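4. Finding the area of a circle with the Vollotau geometry kit

You've drawn your first circles, so now comes the fun part — finding out how much space is inside them! Set the compass to whole millimetres for this section.

1. Press the compass point lightly into the centre mark on your sheet.
2. Open the arms to 100 mm on the Skernach rule and draw the full circle.
3. Measure from the centre to the edge in two places. Both readings should be 100 mm.
4. Multiply the radius by itself, then by 3.14. You should get 31,400 square millimetres.

Note: if your two readings differ, tighten the hinge screw a quarter turn and draw the circle again.

Caution: the compass point is sharp. Put the cap back on before you pass it across the table. 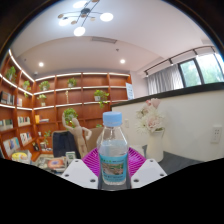
What if I only know the distance right across the circle?

Halve it first. A circle 400 mm across has a radius of 200 mm, and it's the 200 you multiply by itself.

5. Try it again with a radius of 200 mm on the large sheet. Twice the radius gives four times the area, and it's lovely to see it come out on paper!

For slices of a circle, such as a 15 degree wedge, go on to section 5.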